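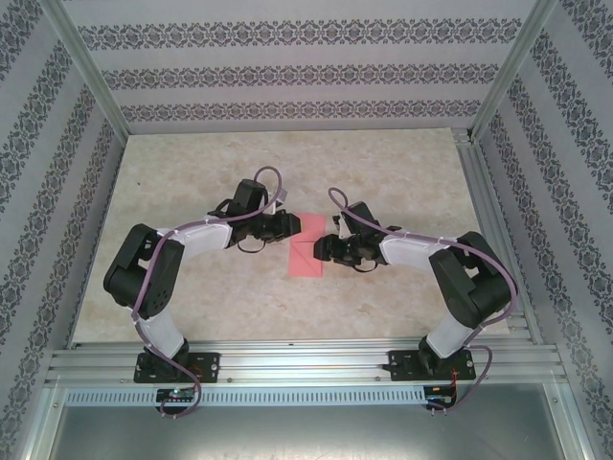 4.2 Does the first crease matter?

Reading time: 2 min
Filed under: Paper & Folding

Folding manuals agree that a square must be creased carefully at the start or the finished model will suffer. Hoekstra repeats the claim twice and cites only an older manual, which cites no one. We doubted it and still do, in part.

Our sheets were small squares of thin colored paper from a single supplier, Flundwood. Of 1806 sheets folded, 1204 were given diagonal creases first, opened flat, and then folded into the model. The others went straight to the model with no creases to follow. Figure 3 shows a pink square with faint diagonal fold lines.

Figure 3. Pink paper square with diagonal fold lines, on a beige marble-patterned surface.

Creased sheets did give neater corners, but the gain was smaller than the manuals suggest, and it shrank further when Finlay Mackay scored the models without being told which group they came from. His first scores, made with the labels showing, had favored the creased sheets heavily. We have dropped them.

A second worry is the crease itself. Folders speak of a "sharp" line as if everyone meant the same thing — they do not. Danjuma Nwankwo asked 20 experienced folders to sort creases into sharp and soft, and few pairs agreed on the faint ones. Any study that reports crease quality as a single score, the Predum survey included, should be read with this in mind.

We also cannot rule out an effect of the August humidity, which we did not record.

Related items
Paper weight and corner error
The Farar fold test, reconsidered
Why 75 mm squares?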